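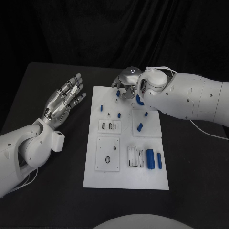
Ronar Opens Orders for Platuvden Bench Kit, and Publishes What It Can't Do Yet

GERVILLE, June. Ronar today opened orders for Platuvden, a peg-and-plate practice kit for labs and shops that want to test a robot hand before they pay for one. The kit costs $3,695 and includes blue pegs and cylinders, slotted white plates and a board to set them on.

"I've sat through plenty of demos where the hand waves and the salesman talks," said Denise Birkett, head of product at Ronar. "Pick up a small peg and put it where it goes. Then we can talk about price."

Ronar is making no claim that a good score on the board means a robot is ready for paid work. In trials at Maihi, a contract assembly shop, one two-armed setup placed 74 percent of the pegs without help. The same setup did far worse on the narrow slots, and Ronar has left those runs in the published results.

Leena Väisänen, who ran the trials for Maihi, was not won over. "It's a fair test of a fingertip grip. Our people handle greasy parts out of a bin, and there's no bin in this kit," she said. "I'd want to see five straight shifts before I moved anyone off a bench."

Platuvden has 23 tasks, graded by fit. It ships without a robot, hands or control software. Ronar does not certify results that buyers report themselves.

Orders ship from Gerville in almost 5 weeks. Returns are accepted if all parts are present.

Press contact: Filippos Manolakis, Ronar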